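Square by Square: the Case for the Speckled Grey Floor

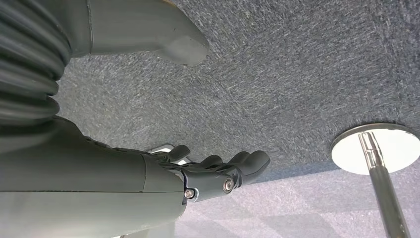
Carpet tile is specified by the pallet and judged by the seam. A buyer who has approved a sample on a desk has approved the one part of the product that seldom gives trouble, namely the middle of the square. What matters after the first winter is how the edges sit against one another, how the pile direction was handled, and where the sun comes in.

The low, tightly woven type in mixed greys has become the default for offices, studios and teaching rooms. Its popularity is easily explained. Dust is pale, grit is dark, and a surface that already contains both hides a day's worth of each. A plain charcoal floor shows lint by mid-morning. A plain pale one shows shoes. A fleck of charcoal, slate and something close to white shows very little of either, and a replaced square is harder to pick out.

Kristof Desmet has fitted floors for 20 years, most recently for the contract supplier Nosuslow. He divides tile jobs into those laid from the middle and those laid from the wall. Starting at the wall is quicker and leaves full squares along the most visible edge, but few walls are straight, and the error grows with every row. His method is to strike two chalk lines across the room at right angles, dry-lay one row each way, and shift the crossing point until no perimeter cut is narrower than 100 mm. Narrow strips lift. They have little backing to grip the tackifier and they sit exactly where a vacuum head is turned.

Pile direction is marked by an arrow on the back of each tile. Laid with all arrows the same way, the floor reads as broadcloth, and the seams recede to a faint grid. Laid quarter-turn, with each square rotated against its neighbour, the grid becomes a chequerboard, which some clients want and others discover afterwards. On a streaked pattern the difference is strongest in side light. Desmet's advice is to lay nine loose squares near the largest window and look at them in the morning and again in the afternoon before any adhesive is opened.

Light also does slower work. Direct sun flattens the apparent colour of a grey carpet, so that the same tile can seem blue in shade and nearly white a step away. The effect is optical and disappears when the sun moves. Fading is separate and does not. Solution-dyed yarn, in which the pigment is added before the fibre is extruded, holds up well behind glass. Piece-dyed yarn is cheaper and will shift, often towards brown. Anyone buying for a south-facing room should ask which is being quoted, and should have the answer put in writing on the order.

Roel Peeters manages the interiors at Sadley, a converted seed warehouse let as workshops and offices. The ground floor there was retiled in October with a speckled product from Itine. He ordered 190 square metres for the main room and kept 30 tiles back from the same dye batch. The spares are stored flat, in their cartons, in a cupboard at room temperature. Tiles stood on edge take a curve and keep it.

Peeters rotates stock between the doorway and the less-used side of the room every spring. A worn tile moved to a quiet corner will serve for years, while a new tile dropped into a worn doorway stands proud of its neighbours by the depth of pile they have lost. The job takes one person with a flat bar the best part of a morning. The first square is the awkward one. After that each tile gives access to the next.

Cleaning is unremarkable. Low pile wants a suction head with the brush retracted, used in two directions, and spills should be blotted from the outside inwards. Hot-water extraction is suitable once or twice a year, provided the machine is kept moving. Over-wetting softens the tackifier at the joints, and the corners curl as they dry. A badly stained tile can be lifted and rinsed at a sink, then dried flat before it goes back with its arrow the right way round.

Subfloor preparation remains the item most often cut from quotations. Tile follows whatever is underneath it. A ridge of old adhesive that would vanish under underlay and broadloom will show through as a line, and on a sunny afternoon it can be seen from the far end of the room. Desmet scrapes, vacuums and primes before he opens a carton, and prices the work as a separate line.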